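Wednesday, January 17, 2018

# Teaching by hand at Desteck

Jinfeng Meng has spent most of the past year picking things up and putting them down again. She works on demonstration recording at Desteck, where the same small household jobs are done over and over with a hand-held gripper so that an arm can later learn to do them alone. We spoke at the Mumville office for a little over an hour.

She started out in remote control. The team had an Okabe arm on a bench and a pair of handles at a desk across the room, and a person at the desk would steer it while watching a screen. "It worked, but it was slow," she said. "You lose the feel of the thing. A bag of crackers took me 40 seconds to lift the first time, and I was sweating by the end."

In November the group moved most of its recording to hand-held tools. The person holds the gripper, closes the pads on an object and moves it, and the motion is saved along with the video. Meng says her own time for a simple pick dropped at once, and that new people could start on their first morning.

"The arm on the bench can only see the bench," she said. "With the tool in your hand you can go to a kitchen, a living room, wherever people keep their things."

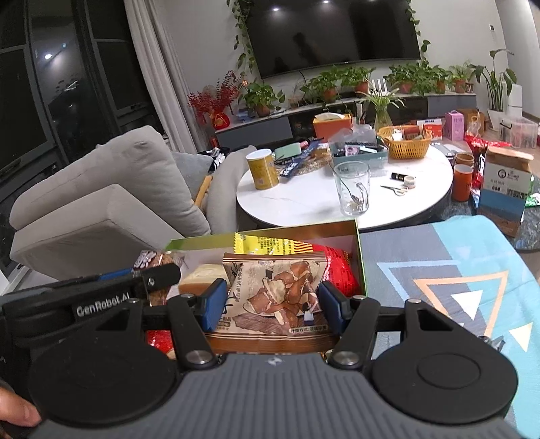
Packets of food are harder than they look, in her view. "A box has sides. A packet changes shape when you squeeze it. If you grip near the seal it behaves one way, and if you grip in the middle it bulges and turns on you." She asks people to come in slowly, close the pads until the packet stops sliding, and wait a moment before lifting.

The most common mistake is moving like a person. Wrists twist in ways the arm can't copy, and a recording like that has to be thrown out. Of the first 1000 she checked, nearly 90 went in the bin for that reason alone.

I asked whether clutter was a problem. She said she prefers it. "If you clear everything away, the robot learns what a clear table looks like. Then you take it to someone's home and it's lost."

Remote control has not gone away. Desteck still uses it for jobs that depend on the arm's own reach, and a second group at Jondstead works with it full time. Meng goes over there for a day when they want to compare notes – usually about drawers, which both groups find difficult.

Her sessions now run 24 minutes, followed by a break. They used to be longer, until she noticed that the late recordings were getting sloppy. "Your hand gets tired and you start to rush the release," she said. "I can see it in the file before the person tells me."

Next on her list is a set of two-handed tasks, starting with opening a bag and tipping it into a bowl.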